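Counter Height and Reach in Shared Kitchens
Project report, Paloma Kincaid and Kam-wah Poon

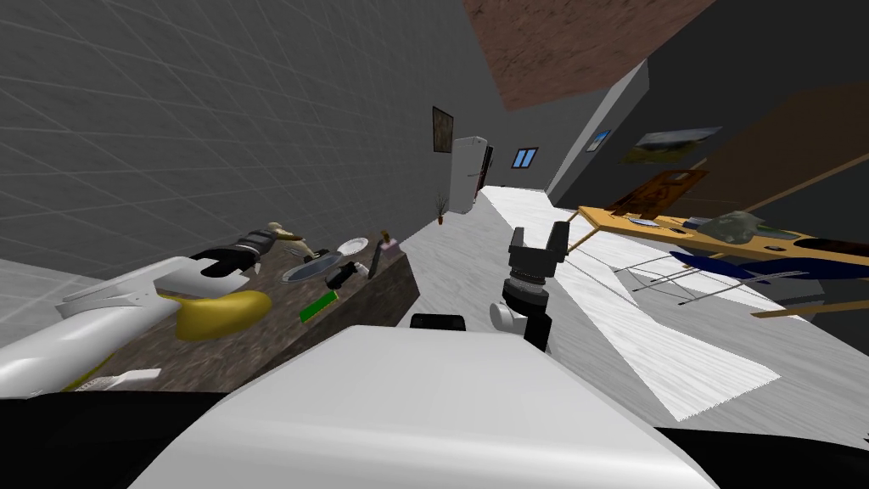
Figure 1. Simulated room with a stone-topped counter and a gray tiled wall.

1. Background
Most rental kitchens in our area are built with one counter height. Our project asked whether that height suits the people who cook there. We chose the Godeck student residence, where the kitchens are shared and used at all hours.

2. Method
We sent a short survey to every resident and received 199 replies. Of these, 164 were complete enough to use. Residents gave their height, the tasks they do most, and any back or shoulder soreness after cooking. We also visited 4 kitchens in July and measured the counters and upper shelves. Fung-ping Man helped with the measuring and checked our spreadsheet.

3. Results
Chopping and washing up were the tasks people complained about most. Taller residents mentioned lower back soreness. Shorter residents had more trouble with the upper shelves than with the counter itself, and several said they kept a stool nearby. Two of the kitchens had deep counters that made the back row of outlets hard to reach.

4. Problems
The survey did not ask how long people cook at a time, so we could not separate quick meals from long ones. The incomplete replies mostly skipped the height question.

5. Next steps
Marloes Vanhove suggested testing a raised cutting board before looking at changes to the counters. We plan to try two board heights next term and repeat the soreness questions with the same residents.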